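Buying hand-held grippers: the questions I keep getting

I look after the equipment budget for a small robot learning group, and since we bought our first hand-held grippers I've had more or less the same email from a dozen people. So I've put my answers on one page, last tidied up in October 2019. Prices are what we paid, before VAT.

How much did you spend in the end?

£2,633 for the first set. That covered two Navley grippers, the cameras, mounts, memory cards and a box of spare fingers. I'd asked for a good bit less and had to go back, cap in hand, for another £333 when I realised I hadn't allowed for cables, chargers or a decent case. Put those in from the start!

Why hand-held, when you've got an arm already?

Time, mostly. Our arm is booked solid and you need somebody trained to stand next to it. With the hand-held ones a person just picks up the tool and gets on with the job, and we can have two people recording at once. We still need the arm later on, so please don't sell yours to pay for this.

Do I need a special room?

No, and I'd spend nothing on one until you've done a month of recording. Ordinary rooms are what we want the data to look like anyway — shelves, plants, a screen, bits and pieces lying about. Ours cost us the price of a few printed markers on white card. A striped jumper does no harm either.

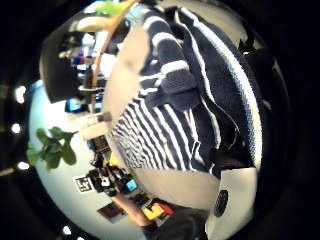

Should I buy the Clatell or the Clellar?

I've used both. The Clatell is lighter and my wrist likes it much better after an hour. The Clellar has the stiffer body, and its fingers come off with two screws, so you can swap a worn pair between takes. We went for Navley in the end because they could deliver before January, and I'll admit that was the whole reason. If I were ordering again with no deadline I'd go for the Clellar.

What wears out?

Finger pads first. Ramiro Cabello, who does most of our recording, got through 27 of them in our first stretch, and I'd budgeted for ten. After that it's the memory cards. I now keep a separate line for bits that wear out, so I'm not asking for a signature every time something peels.

What about storage?

Work it out before you order. We filled our first drive with 911 takes and had to stop while I found the money for another. Two copies of everything, please, and the second one in a different building.

Can I borrow a set first?

Do, if anyone near you has one. Till Lammers lent us his old Pastor for a fortnight and it saved me from buying the wrong size of grip — it was far too big for half the team. Try it on the smallest hands you've got as well as the largest.

How many should I order?

Two, even if you only have one person recording. When one is in bits on the bench you'll still have something to work with. I wouldn't go to three until both are in use most days.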